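Sorting tips from a machine that sorts for a living
Filed under: Kitchen odds and ends

Neltau, the group whose write-up I have been reading over breakfast, spent a good while teaching a robot arm to put cups and bottles in the right tubs. Their method, called Plirkden, has the arm learn from people doing the job first and then practise by itself. In the first round it got 58 per cent of items into the correct tub, a score my household can only dream of on a Wednesday night. I have pinched what I could.

Give each kind of thing its own tub. The first trials used a mixed tub for "other", and the arm put nearly everything in it. So do we. They scrapped it and the score went up.

Put the label on the front, below the handle, and keep it to a word or so. Long labels did no good at all to the arm, and I can report the same of teenagers. 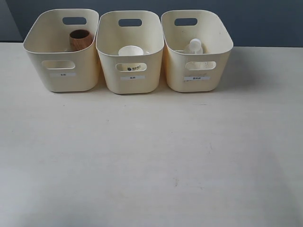

One tub each for the wood-grain cup, the paper cup and the bottle, labels facing out.

Leave clear table in front. Neltau kept 12 cm free before the tubs -- anything less and the arm knocked a tub while reaching past it. On a worktop that means moving the toaster, sorry.

Take a paper cup by the rim. Squeezing the middle crushed 2 in the first session, and the method did better once it was shown a light pinch at the edge. It works for hot drinks at the school fair too, if you go gently.
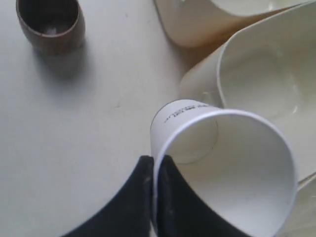 Paper cup pinched at the rim, brown cup still out on the table.

Do one thing at a time. The arm picks up, puts away, goes back. It does not stop halfway to read the back of a cereal packet. Neltau tried letting it plan 2 items ahead and found it slower, so they dropped the idea.

Wipe the tubs out before you fill them. This one is mine and has nothing to do with research.

Plain tubs with cut-out handles are the sort to look for. Bokow does a decent set, and Stanciu's are cheaper but wobble when empty. Measure your shelf before you buy either.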